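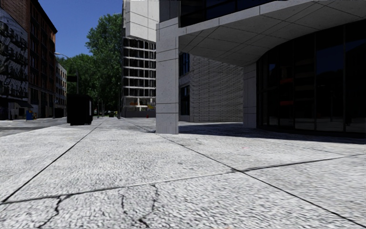

Zurkthorpe Shared Workshop — Footpath Rover Build
Minutes, February meeting

Chair: Ngân Doãn
Minutes: Trinh Tôn
Opened 7:10 pm, back bench.

1. Previous minutes
Accepted with one correction. The motor controller on the left side is the Mestix, as fitted. The spare is the older board and stays in the drawer.

2. Chassis
Rear axle has been re-drilled and the wheels are back on. Wheel diameter now measured at 198 mm under load; the odometry config still had the catalogue value. Trinh has updated the config and the simulator model together. Battery tray is to be moved forward one hole pattern before the next outdoor run. Ngân noted that the mast bracket fouls the lid when fully open. Bracket to be trimmed, no redesign.

3. Simulator (Prunora)
The street map is loading on the workshop machine. Slab joints and cracks in the concrete are in the ground texture only and have no collision geometry, so the wheel model rolls across them as if flat. Ngân wants at least the main joints given some depth. Trinh's view is that suspension tuning belongs outdoors and the map should be kept for perception and planning. Left open.

The hard shadow under a building overhang is being marked as a surface change by the ground segmenter (Phí). Agreed to treat this as a segmenter fault and to leave the sun angle where it is. Trinh to try the colour-normalised input first.

4. Crossing behaviour
Planner runs at 10 Hz, wheel loop at 100 Hz. Camera-to-planner delay logged at 59 ms on the workshop machine. It will be higher on the rover's own computer, figure to be taken once the fan is replaced.

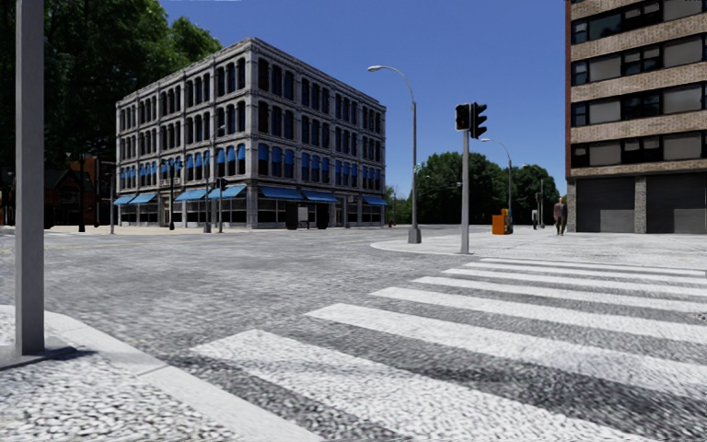 Crossing approach in Prunora, kerb at near left, signal pole on the far side.

Start pose for crossing tests is to be on the footpath corner, clear of the thick pole. The planner's inflated obstacle around that pole currently covers part of the kerb edge and it refuses to plan past. Inflation radius to come down to 228 mm for static poles only. Pedestrians keep the existing radius.

Signal state is out of scope for this round. The rover will wait for a go command from the operator at every kerb, in the simulator and outdoors. Ngân asked that this be written into the run sheet so that it is not argued again.

5. Second test corner
Trinh proposed adding the corner opposite the construction site. The flat hoarding panels give the stereo matcher very little to work with, and the pole base by the crossing is wide enough at ground level to matter for clearance.

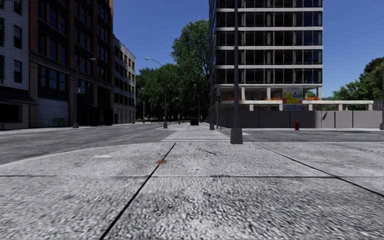
Depth on plain panels has been the weak point since the garage door tests, and the matcher tends to fill the gaps with whatever is nearest. Agreed to run both corners with the same config and compare logs before touching any matcher settings. The stain on the concrete is to be added to the segmenter's check list, as a mark that must come out as drivable.

6. Actions
Trinh — colour-normalised input to Phí, then repeat the shadow case.
Trinh — pole inflation change, static class only.
Ngân — battery tray, mast bracket, fan.
Ngân — run sheet with operator go command.
Both — paired runs at the two corners, logs on the shared drive by Friday.

7. Other business
The 5 mm hex key is missing from the rover kit again. Bench power supply to be switched off at the wall when leaving.

Closed 8:25 pm.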